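洗濯物を一枚、つかむまで
共同工房Plilturaで進む、家事ロボットBikettiの気長な製作記

洗濯物を取り出すロボットを作っている、と言うと、たいていの人は少し黙ってから「たたむんですか」と聞いてくる。たたまない。取り出すところまでである。そう答えると相手の目から興味が引いていくのがわかるので、最近は先に天気の話をすることにしている。

計画の名前はBikettiという。命名したのは私だが、由来は忘れた。五月の連休明け、共同工房Plilturaの利用申込書に「製作物の名称」という欄があり、空欄のままでは受け付けてもらえなかった。欄の隣には「完成予定日」もあり、そこに書いた日付はとうに過ぎている。

Plilturaは、天井の配管や骨組みがむき出しになった広い部屋で、片側の壁沿いには飲み物の瓶がずらりと並んだ棚がある。反対側へ進むと機材の載った長い机とモニターがあり、ロボットが立っている。初めて来た人は売店なのか工場なのか決めかねた顔をする。私は半年近く通っているが、まだ決めかねている。

作業の大半は、手首のカメラから見た映像を眺めることに費やされる。ロボットの手元にカメラをつけると、世の中はいつでも自分の指越しに見える。下のほうに銀色の金具が左右から突き出し、その向こうに部屋があり、机があり、椅子がある。慣れるまでは酔う。慣れると、今度は自分の手を見たときに左右の指の開き具合が気になりはじめる。

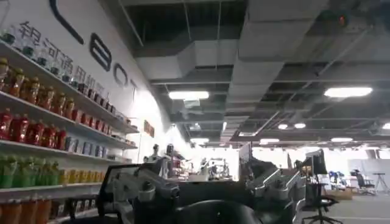

自分で取り出せば済む話に、どうしてそこまで手間をかけるのか、と聞かれたことがある。洗濯機の前まで歩いて、しゃがんで、腕を入れて、つかんで、引く。それだけのことなら機械に教えるより子どもに小遣いを渡したほうが早いし、子どもは充電もいらない、と。

まったくそのとおりで、反論の用意もなかった。ただ、その「それだけのこと」を順番に書き出してみると、意外に長い。腕をどの高さから入れるか。ドラムの縁をどうよけるか。どれが服で、どれが服の影か。つかんだつもりのものが一枚なのか、袖でつながった三枚なのか。人間はこのあたりを、夕飯の献立を考えながらやっている。献立のほうが難しいと思っているくらいだ。

最初に組んだ指は、見た目だけは立派だった。金属の板を重ね、ねじで留め、動かすと歯医者の器具のような音がした。初日に私のいちばん良い靴下をつかみ、放さなかった。電源を切っても放さなかった。分解して救出したが、靴下はもう靴下としての弾力を失っていて、いまは机を拭く仕事に就いている。

二作目では指の角を丸くした。角を丸くするというのは、言葉にすれば五文字ほどだが、作業台では一晩かかる。やすりをかけ、指先で触り、またかける。隣の作業台で棚を作っていた人に「仏像ですか」と聞かれた。

部品の多くはMartinelliという小さな金物店から取り寄せている。注文書に用途の欄があるので、正直に「洗濯」と書いたら、さびにくいねじの案内が送られてきた。親切な店だと思う。以来、用途の欄には必ず洗濯と書いている。実際には棚の修理に使ったねじもあるが、訂正する機会がない。

指を動かす制御基板はSkorixの旧型で、こちらは癖が強い。起動のたびに指を一度いっぱいに開く。開く前に周囲を確かめるような慎ましさはなく、何かをつかんだまま再起動すると、それを景気よく落とす。説明書には「初期化動作」とあった。私の家では同じことを「落とした」と呼ぶ。

さて、洗濯機である。

洗濯機という家電は、人間の腕のためにできている。丸い穴があり、奥が深く、中が暗い。肩と肘と手首が都合よく曲がる生きものなら、何も考えずに底まで手が届く。ところが機械の腕は、一か所を曲げると思わぬところが張り出してくる。手先は穴の真ん中にいるのに肘が扉にぶつかる、といったことが起きる。しばらくのあいだ、Bikettiの製作とはすなわち肘の置き場所を探すことだった。

暗さにも悩まされた。濃い色の服は、ドラムの中ではほとんど闇である。カメラに見えるのは、闇と、やや濃い闇だ。練習用の服には黄緑のものを一枚混ぜることにした。店でいちばん売れ残っていた色で、値札が何枚も重ねて貼ってあった。着る勇気はないが、暗がりでは実に頼もしい。

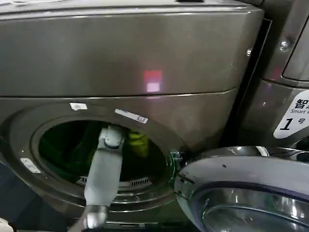
開いたドラムに腕を差し入れる。右上寄りの黄緑が練習用の一枚。

もっとも、見えることとつかめることのあいだには距離がある。布は逃げる。硬い箱なら、置いた場所に、置いた形のままいてくれる。布のほうは、指が近づいて端に触れたところで形を変え、さっきまで山だったところが谷になる。計算しなおして近づくと、また谷になる。意地の悪い相手と碁を打っている気分になるが、相手はシャツである。

試した回数は帳面につけている。正の字で始めたものの、途中から正の字を数えるのが面倒になり、通し番号に改めた。十月十三日の夜の時点で、最後の行には661とある。そのうち備考欄に「空振り」と書かれたものが400回を超える。残りがすべて成功かというと、そんなことはなく、「縁に当たる」「袖だけ」「なぜか停止」「私が転ぶ」などが並んでいる。最後のものはロボットの成績に入れるべきか迷ったが、コードに足を引っかけたので、広い意味では共同作業である。

帳面を読み返すと、失敗の書きぶりが変わっていくのがおもしろい。はじめのころは一回ごとに原因と対策が丁寧に書いてある。中ほどからは「だめ」が増える。さらに進むと「だめ」の字が上手になっている。

うまくいくときの手順は、あっけないほど地味だ。腕を入れる。止まる。手首のカメラで布の山を見る。いちばん盛り上がったところを選び、左右の指で挟める向きに手首を少し回す。それから前に出る。以前はこの「止まる」を省いていた。早くつかませたい一心で、入れた勢いのまま指を閉じさせていたのだが、閉じた指のあいだにあるのは、たいてい空気だった。

止まっている時間は、見ている側にはひどく長い。モニターにはドラムの内側が大写しになり、磨かれた奥の壁がぼんやり光り、そこに布の色がにじむ。私はその前で息を詰める。息を詰めても結果に影響しないことは、帳面を見ればすぐわかる。
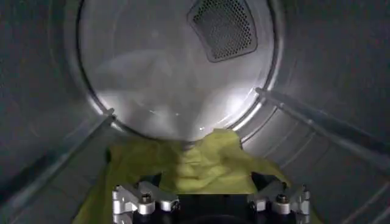
奥の壁の光り方には、最初のうちずいぶんだまされた。金属の面に布の色が映ると、ソフトウェアはそれも布だと思う。そして映り込みのほうへ真っすぐ手を伸ばし、壁を律儀につまもうとする。対策として、奥行きが一定より先にあるものは全部無視させることにした。おかげで壁をつままなくなったかわりに、いちばん奥に張りついた一枚も存在しないことになった。うちの洗濯物は、ときどき一枚だけ翌日まで持ち越される。これは機械が来る前からよくあったので、家族にはまだ気づかれていない。

ドラムの内側に突き出た羽根も厄介で、布がそこに引っかかっていると、引いたときに腕のほうが負ける。力を強くすればよさそうなものだが、強くした結果がどうなるかは机の上の元靴下が教えてくれる。いまは引いて、重ければゆるめ、少し横へずらして引きなおすようにした。祖母が漬物樽の石を動かすときの手つきを思い出しながら書いたのだが、プログラムの注釈欄に「祖母」とだけ書いたため、後から読んで自分でも意味がわからなくなった。

費用については、聞かれても答えないことにしている。新しい洗濯機が買えるかどうか、という聞き方をする人が多い。買える。乾燥機も一緒に買えるだろう。

次の課題は、つかんだ服をどこへ置くかである。いまのところ、外に出したところで指を開くだけなので、服は床に落ちる。かごを置けばいいと誰もが言うし、私もそう思う。ところがかごを置くと肘が当たる。かごを低くすると今度は指が届かず、横へずらせば扉が邪魔をする。先日は扉を外すことを真剣に検討し、洗濯機の扉を外した図面を描き、しばらく眺めてから、これでは水が出るなと気づいて消した。

Martinelliには昨日、長めのねじを注文した。用途の欄には洗濯と書いた。かごの脚に使うつもりでいるが、届くまでに肘の置き場所がまた変わるかもしれない。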